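Open Day at the Vaten Workshop

May 18, 2021

What a great afternoon! Vaten opened up its workshop floor for visitors, and we got to spend a good two hours wandering between the stations, asking far too many questions and trying to stay out from underfoot. Nelly Tamayo walked our group through the Ccori project, where people do small household jobs with grippers in their hands so that robots can learn the same moves later on. I had read a bit about it before going, but seeing it up close is so much more fun.

Drawers, with both hands

The drawer station was my favorite – a little white drawer unit on a round yellow-green mat, right down on the floor, and a gripper for each hand. The fingers of the right one are inside the open drawer. The patterned cubes on the grippers are markers, used for tracking how each hand moves.
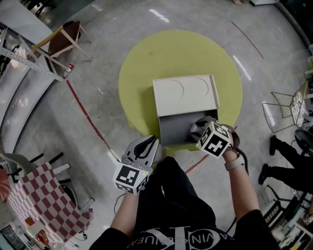 Asking questions

Socorro Salazar took questions near the end and stayed well past closing time with the last few of us. She told us the team is aiming for 4000 recorded runs on the Ccori project and had 600 in hand by the morning of the open day. Somebody asked if drawers get boring after a while. She laughed and said the sticky ones never do!

Next visit

There will be another open day in June, with the Ovden arm running as well (it was down for repairs when we came, sadly). Sign up at the front desk or ask Nelly to put you on the list. Wear comfortable shoes – there's a lot of standing, and you won't want to leave early.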